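Workshop notebook, June, cream chair and the glue trials

Started just after lunch, kettle on, radio going. The chair with the cream tube back is next in line once the glue business is sorted.

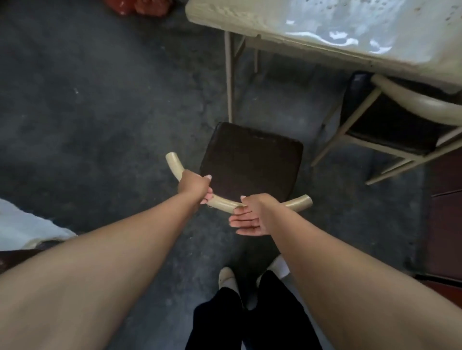
Glue trials, second go

Right, so the hide glue. Helju reckons I've been cooking it too hot and I think she's got a point (the last pot smelled like a wet dog and set like toffee). This time I kept it at 60 the whole way and used the old Raju pot with the lid on. Much nicer colour! Brushed it on 11 test joints, all beech offcuts, and clamped the lot overnight on the long bench.

Pulled them apart this morning. Eight held until the timber itself tore. The other three let go clean along the glue line, and all three were from the end of the pot when it had started to skin over — my fault for yakking to Tõnu at the door.

Honotex sample

Tried the bottled stuff from Honotex too. Easy to spread, smells of nothing, but it creeps. Left one joint leaning with a weight on it and there's a little step you can feel with your fingernail. Fine for a tray, wouldn't want it in a rocker.

To do

Strain the leftover glue and put it in the fridge, LABELLED this time.
Ask Heino if he still has the Arner clamps.
Invoice 2812, still not paid, ring them before four.
More beech.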